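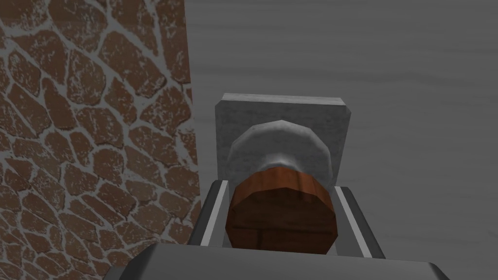

棕色木圆柱，后面是浅灰底板上的圆顶旋钮

各位好，

接着Natnael那封说通知权限的信往下聊。我本来打算晚上回，结果吃饭的时候越想越多，干脆先写了，有点长，大家挑着看吧。原信我留在下面，分段回。

Natnael Mekonnen 在2021年9月19日写道：

> 大家好，想请教一个老问题。我在给Admasu（就是那个记药和提醒吃药的小应用）改新手引导，现在是装好以后第一次打开就弹系统的通知授权框。后台看，点“允许”的人比我预想的少很多。可这个应用没有通知基本就废了，所以我不敢把它往后挪，怕用户根本走不到那一步。

我太懂这个“不敢往后挪”了！我们做Trutness的时候一模一样。Trutness是个给合唱团、读书会这类小团体排活动的应用，最早的版本也是开门就弹框，理由跟你一样：没有提醒，谁还记得排练改到哪间教室了。后来我拿自己妈妈的手机装了一遍（她用的安卓，我平时用苹果），看着她一路点“不允许、不允许、跳过”，手快得我都来不及说话。我问她知道刚才问的是什么吗，她说不知道，反正手机一问就是没好事。

从那以后我就死心塌地往后挪了。现在的做法是：用户第一次报名参加一个活动，按下“我去”，下面展开一行小字，问要不要在活动开始前提醒你，旁边一个开关。开关打开，这时候才去调系统的授权框。这样人家脑子里已经有了一件具体的事，看到框也知道是为哪件事弹的。换成你的应用，我觉得最自然的位置就是填完第一种药、选好时间、按保存的那一下。都已经把“早上八点”填进去了，谁会不想被叫一声呢？

> 我还考虑过在系统框前面先加一个自己画的页面，解释一下为什么需要通知。有人说这样好，有人说多一步就多掉一批人。你们有数据吗？

数据有一点点，不敢说能推广。我们五月份做过一次小范围测试，参加的一共587人，都是愿意用测试版的老团员，本来就比一般人有耐心，这点你得打个折。加了解释页的那组，最后授权的比例是70%，不加的那组低一截，可是低多少我不太想报，两组的人不太一样，有一个团是团长在群里喊了话集体装的，全落在同一组里了，唉。Thulani当时就提醒过我分组要按团来分，我嫌麻烦没听，现在他每次开会都要翻出来说。

倒是有一件事我比较有把握：解释页上的话怎么写，影响很大。我们第一稿写的是“开启通知，不错过任何精彩内容”，现在看自己都想删。第二稿改成“排练时间有变动时，我们会通知你。别的消息不发。”朴素得要命，可是回信里有好几个人专门提到最后那半句，说看着放心。当然写了就得做到，我们后来有一回想推一个周年庆活动，吵了一下午，最后还是没发，就是因为有这半句话摆在那儿。

还有，解释页上一定要有个正经的“以后再说”，字别做成浅灰色小得看不清的那种。点了“以后再说”就别去调系统框。苹果那边系统框只给你弹一次，用户拒绝以后只能自己去设置里翻，这一次机会很金贵，别浪费在本来就犹豫的人身上。

> 另外，已经点过“不允许”的老用户怎么办？我想在首页放一个横条，引导他们去系统设置里打开，但又怕烦人。

横条我们放过，烦人是真的烦人，第一版关不掉，差评立刻就来了（有一条只写了三个感叹号，我印象深刻）。后来改成这样：

横条可以关，关了以后25天内不再出现。
只在用户手上有还没开始的活动时才出现，空的时候不打扰。
点进去直接跳到本应用的设置页，别让人从系统设置首页一层层找。
同一个人最多看到3次，之后就永远不出了，当人家想清楚了。

对你来说我会再加一条，吃药这种事不能全押在推送上。用户没开通知，那应用打开的时候首页就该一眼看到今天哪顿还没记，漏掉的排在最上面。我姨夫用过一阵类似的东西（别家的，名字忘了），通知早就关掉了，他是每天早上喝茶的时候自己打开看一眼，用得好好的。所以“没有通知就废了”这句话我有点不同意，可能值得去问问那些没授权还一直在用的人，他们到底是怎么用的，说不定能问出你没想到的东西。

> 最后一个是技术问题：有用户反映提醒会迟到，有时迟十几分钟，主要是几款安卓机。我现在用的是服务器推送，是不是应该改成本地定时通知？

我的答案是：该改，而且越早越好。吃药时间是用户自己填在手机里的，根本不需要绕到服务器转一圈再回来。没网的时候怎么办？坐飞机怎么办？本地排好，到点就响，服务器只管多台设备之间同步就行了。

不过改本地也有坑，先给你列几个我踩过的。

一个是省电策略。有些手机厂商会把后台的定时任务攒在一起执行，你排的是八点整，它觉得八点十分也差不多嘛。安卓上要用精确闹钟那一类接口，普通的那种不保证准时。新系统对精确闹钟又开始管得严了，听说以后还得单独声明，你动手前把文档从头看一遍，别学我看着两年前的帖子就开写。

一个是重启。手机重启以后，安卓上之前排好的闹钟会全部没掉，要监听开机完成再重新排一遍。我们就漏了这个，查了好久，最后是Wanthorpe那边一个团的指挥写信来，说他每天晚上都关机睡觉，第二天的提醒从来没收到过。我看完信拍大腿，这么明显的事！

再一个是时区和夏令时。你得先想好，用户从一个时区飞到另一个时区，“早上八点”到底跟着哪边走。对排练来说好办，跟着排练的地方走。吃药我就不敢替你拿主意了，这个最好去问药师，有的药看间隔，有的药看早晚，应用里恐怕得让用户自己选，而且说明要写得特别清楚。

苹果那边还有一个上限，一个应用能同时排着的本地通知是有数目限制的，超出的会被系统悄悄丢掉，也不报错。如果有人一天吃好几顿药，你又一口气往后排几个月，很快就满了。我们是只往后排近期的，每次打开应用再补上。用重复通知也行，能省不少名额，但是遇到“这一顿已经吃过了，今天别再响”就比较难处理，得把那条拆出来单独排。你先在纸上把各种情况画一遍再写代码，会省很多事。

测试的话，别光用模拟器，模拟器准得很，什么毛病都看不出来。找几台旧手机，装好，锁屏，扔抽屉里过一夜，第二天看日志。我们在日志里记两个时间，计划响的时间和真正响的时间，两个一减就清楚了。记得把机型和系统版本也写进去，但是药名千万别写，连调试版都别写，日志这种东西早晚会被谁截图发到群里来求助的。

Thulani Shabalala以前给Pruldale做过一套日程提醒，安卓那边的兼容处理比我细得多，我已经抄送他了。Thulani，你那份各机型的省电设置说明还在吗？我记得你连每家的设置菜单叫什么都写了，要是能贴到列表上来就太好了，我自己那份已经旧得不敢拿出来。

对了Natnael，你信里没说授权框前面还有没有别的步骤，比如注册。要是一打开先要邮箱、再要生日、再弹通知，那人家拒绝可能跟通知一点关系都没有，就是前面问烦了。方便的话把引导的几屏顺序发上来给大家看看？不用截图，打字写个顺序就行。

还有列表上做日历、做健身打卡的几位，你们是怎么问权限的，也说说呗，我猜大家多少都撞过这堵墙。我下星期要改Trutness的设置页，正好能偷点师 :)

先写到这里，锅里还炖着东西。

祝好

——
小型应用开发者邮件列表 | 退订请发空白邮件至列表地址 | 信件版权归各作者所有 | 联系管理员 | 返回顶部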